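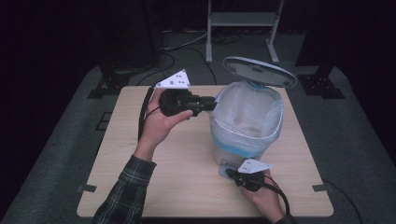 Morag Hepburn wrote in to say that she'd spent a whole afternoon swapping jaw tips on her hand-held grippers, had ended up with a drawer full of tips and no opinion at all, and could somebody please explain how you're supposed to tell a good pair from a bad one without buying a robot first.

Fair question, Morag. You do it the boring way, with a pedal bin.

Print this page | E-mail this page

What follows is the routine we use at Westden for comparing hand-held grippers before anything gets bolted to an arm. It takes a morning per pair if you're organised and a day if you're me. You'll need two grippers of each type you want to compare, a table that doesn't wander, a small pedal bin, a packet of liners, a notebook, and a colleague with a high tolerance for watching you take rubbish out.

Why a bin

I tried other things. Blocks are useless for this, as every gripper ever made can pick up a block, and the ones that can't have usually been plugged in wrong. Cups are a bit better. Towels are good but they flatter wide jaws.

A small pedal bin asks for two quite different jobs at once. One hand has to press something stiff and low down, and keep pressing. The other has to pinch a thin, slippery film that changes shape whenever you look at it sternly. Most tips are decent at one of those. The pairs that manage both are the ones worth arguing about in the purchasing meeting.

Get the cheapest bin in the shop. A nice one with a soft-close lid will hide half your mistakes.

Setting up

1. Fix the table. Ours is clipped to a bigger base platform at the left and right edges. Before we did that, the table crept toward the operator with every pedal press, and Keith Catterall produced a lovely set of results showing that his technique improved steadily through the morning. The table had moved closer to him.

2. Stand the bin on the table with the pedal facing you. Put a strip of tape under it if the base is slippery. Write down whether you did. I once compared a taped run against an untaped run and sent the conclusions to Alcombe, who were very polite about it.

3. Fit a fresh liner and fold the rim over the top edge. Fold it the way a tired person would at home. If you tuck it perfectly you'll get a tidy little cuff that any jaw can hook, and you'll learn nothing about pinching.

4. Check the marker plates. Ours sit on top of each gripper, white triangles with dots on them, and they need to be firmly seated and clean. Wiggle each one with a finger. If it wiggles back, tighten it. A thumbprint across the dots will cost you more time than anything else on this page.

5. Sort out the cables. Let each one drop down its own side of the table, with enough slack that you can reach across the bin without feeling a tug. Don't tape the cable to your sleeve. It seems clever for as long as it takes to reach for your coffee.

6. Dim whatever's behind the table and pull the curtains across. Tidy the floor too, if you're a better person than I am.

The trial

Left gripper does the bag, right gripper does the pedal. If you're left-handed, swap them and say so in the notes, then stay swapped for the whole comparison.

Start with both grippers held clear of the bin and the lid closed. Bring the right one down and press the pedal with the jaws. I close the jaws first, so I'm pressing with the pair of tips together. Pressing with one tip will do it, but on the softer sets it bends the tip sideways and you'll spend September ordering replacements.

Hold the lid open. Holding is the part people rush. The right hand has to keep steady pressure while your attention goes off to the left, and this is where a heavy gripper starts to make itself known in your wrist.

Now bring the left gripper in from the side, level with the rim, jaws a little open. Stop just short of the bag. Take a look at the gap between the tips and the plastic, from your actual working position, without craning. Can you see both tips? If the gripper's own body is blocking your view of them, put that in the notebook, underlined. It's the most common reason we send a pair back, and it never appears on a spec sheet.

Close on the rim. Lift a little, enough to free the fold. Work round to a second spot if you need to, then bring the bag up and out while the right hand keeps the pedal down. Set the bag on the table. Release both.

That's one trial. Do 17 of them per pair, using the same operator, and change the liner whenever it tears or starts to look sorry for itself. I'm asked regularly where 17 came from. It's how many liners were left in the packet the first time we did this, and we've kept it so that the old results still compare with the new ones.

What to write down

Keep it short or you'll stop doing it. I note:

- did the left tips hold the film on the first close, or did it take another go
- did the pedal slip
- did the lid drop at any point
- any tear, and where
- one word on how the hand felt

The last one matters more than I'd like. Gholamreza Sadeghi did his first full set with the long-bodied pair and his one word for the final few trials was "no". Everything else in his columns looked excellent. We didn't buy the long-bodied pair.

Score slips and drops separately from missed pinches. They're faults of different hands and usually of different parts, and if you lump them together you'll end up changing the left tips to cure a problem in the right wrist. (Guess how I know.)

How the two pairs compared

We ran this on two types, which for the sake of the peace I'll call the Pugh pair and the Flolunmont pair, after the benches they live on.

The Pugh grippers are lighter and have a narrow tip. On the bag they were a pleasure. You can slide one jaw under the folded rim and leave the other outside, and the film comes up in a neat pinch. On the pedal they were less of a pleasure. The narrow tips skated toward the edge whenever the operator's attention drifted, and the lid came down on proceedings more than once. Pressing from slightly above, with the wrist higher, helped a fair bit.

The Flolunmont pair has wider tips and a stiffer trigger. They sat on the pedal like a brick on a doormat. On the bag they grabbed far too much at once, and when you take hold of that much liner you tend to drag the bin along with it. Wonderful for the towel test, mind you, which I believe I've already been rude about.

Gertraud Hämmerli suggested mixing them, a Pugh on the left and a Flolunmont on the right. It worked better than either matched pair and annoyed everyone, as the two types have different trigger feel and your brain has to keep up. Her scores were the best on the sheet. Mine with the same setup were somewhere near the bottom, so try it on more than one person before you commit.

If you only have the budget for one type, buy for the bag. Pedal technique can be taught. Pinching film with a tip that's too fat for it can't, or at least I haven't managed to teach it.

When it goes wrong

The bin tips forward. You're pushing the pedal away from you as well as down. Drop your elbow and press more vertically. Tape helps, but then you're testing the tape.

The lid closes while you're busy with the bag. Nearly always the right hand relaxing as the left one lifts. Practise holding the pedal down while you do something dull with the left, such as opening and closing the jaws in mid-air. You will look ridiculous. Close the curtains.

The tips slide off the film. Wipe them first. Then wipe them again with something that isn't your shirt. If they still slide, try coming in with the jaws at an angle to the rim, so they catch the fold.

Tracking drops out partway through. Look at your own wrists. People roll the gripper as they lift, and the marker plate ends up facing a curtain. Keep the plate facing up for as much of the move as you can manage. If you can't do the lift without rolling, that's a fact about the gripper and belongs in the notebook.

Everything works perfectly. Check that you've been recording.

On cost, as people ask

Our budget for this round was $600, including liners, and I spent $200 of it on spare tips I now regret in two sizes. Start with one set of spares. You'll know by the end of the first morning which tips wear, and it won't be the ones you guessed.

Marjorie Crabtree keeps the blank score sheet and will send it to anyone who asks nicely. It's the second version, the one with a column for which hand was which. Morag, yours is already in the post, along with a few liners. Send back your numbers when you have them, and the drawer of tips too if you're sick of looking at it.

Last updated 7/26/19

Print this page | E-mail this page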